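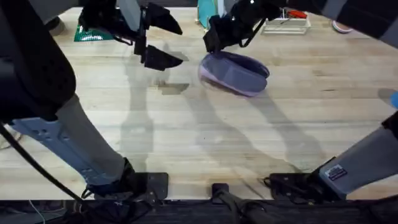 Progress report, Cheetham worktable and tidy-up project
To: Shirley Beaudoin, Ganberg
From: Vesela Radonjić
7/5/19

Shirley — quick one, sorry, wanted it with you before the next payment is due. Proper write-up in August.

Where we are. Tables first since that's where most of your money went. All 4 are in at Cheetham and in daily use. Light wood tops, pale planks, the color runs from cream to tan depending on the plank. Everybody likes the color. Small things show up on it much better than on the old dark green tops, which was the main complaint from the packing people last year.

Wear. Some faint scuffs and dark marks on the tops already. Nothing deep that I can feel with a fingernail. Ermira wants to sand and re-oil now, Stojan says leave it until the year is out and do all the tops together. I'm with Stojan, mostly on cost. If you have a view say so soon, he is ordering supplies for the shop anyway.

Spending to date. Tables and delivery came in as quoted. Extra on top of that:
Oil, pads, sandpaper — $122
Shelf brackets and bins from Pellirden — $915
The brackets were over what I told you in spring. My mistake, I priced the short ones. Made it up by not buying the second cart, so the total for the year hasn't moved.

Tidying. Storage room is half done. Left wall shelved and labeled, right wall still boxes on the floor. Jiahui has gone through 32 boxes and kept a written list of what was in each, what went back on a shelf and what went out. The list is good, better than what we had before, which was basically Stojan's memory. Copy attached to the email. Ignore the blank lines near the end, those are boxes that turned out to be empty.

Packing. Sorting bins and tape now live on the shelf behind the tables and not on them. Rule since spring is tops get cleared at the end of each shift. It mostly holds. Late shift is worse at it then early shift, I've talked to them.

Not done:
Right wall shelving — brackets are here, boards aren't. Dilia moved the date on us twice.
Lighting over the tables. Shadows fall long across the middle of the top, and Ermira would like a second lamp from the other side for the fine sorting. Not in the budget, so asking now: can it come out of the cart money if there is any left? She is getting a price.
Floor mats. Haven't started.

What I need from you
1. Yes or no on the lamp.
2. Sand now or later.
3. Who at Ganberg gets the receipts. I have two names and niether has written back.

Jiahui is out part of August so box sorting will slow down, shelving shouldn't. Receipts are scanned and in the shared folder, the Pellirden one is in there twice, please only count it once.

Vesela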